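Eyvindur Frandsen
Thread: laundry on the upstairs landing, October edition. Numbered so I can refer back to it.

1/
The landing at Gavlow is where the clean washing gets sorted now. The bedroom is too small and the kitchen table always has something on it. One table, one chair, wood-look floor, stairs behind the railing.

2/
Basic method. Everything comes up in one load, gets divided by type, then folded in this order: towels, bedding, shirts, small stuff. Small stuff last, as it fits in whatever gaps are left on the shelf.

3/
Load size matters more than I expected. The Briem drum will take a full set of bedding plus towels, but the result comes out knotted. I now run bedding on its own. Total folding time went from 17 minutes to 13.

4/
Loose cloths are the slow part. A towel has a heavy edge and finds its own shape. A thin cloth bunches in the middle and you have to hunt for a corner. Pull from two points, let the rest hang, then work along the edge until a corner turns up.

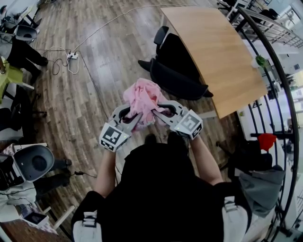 5/
Finding the corner. Hold the bunch up high enough that the lowest point clears the floor. The lowest point is usually a corner. Take it, let go of one of the other two, and repeat. It takes two or three goes with anything square.

6/
Fold in half along the long side, then in half again. Thirds look better on a shelf but they only work if the cloth is still square, and after a year of hot washes most of ours are not. I measured one: 502 mm on one side, 2 mm short of that on the other. That one passes.

7/
Height. The table is fine for towels. For sheets I stand clear of it and fold in the air, then put the bundle down for the last fold. Push the chair in first or it catches the hem.

8/
Cables. The power strip lives on the floor up here and I have no better place for it yet. Sheets get folded on the stair side, away from it. Trovach do a clip-on cable channel that might suit the skirting — not bought, still measuring.

9/
Storage. Gritley shelf boxes, the shallow ones. Deep boxes mean the bottom layer never gets used. Cloths go in on edge, fold upwards, so you can take one without lifting the rest.

10/
Still unsolved: fitted sheets. I have tried the tuck-the-corners-into-each-other method and it gives me a decent rectangle on one attempt in four. If anyone has a version that works for deep mattresses, reply with the steps in order please — no videos.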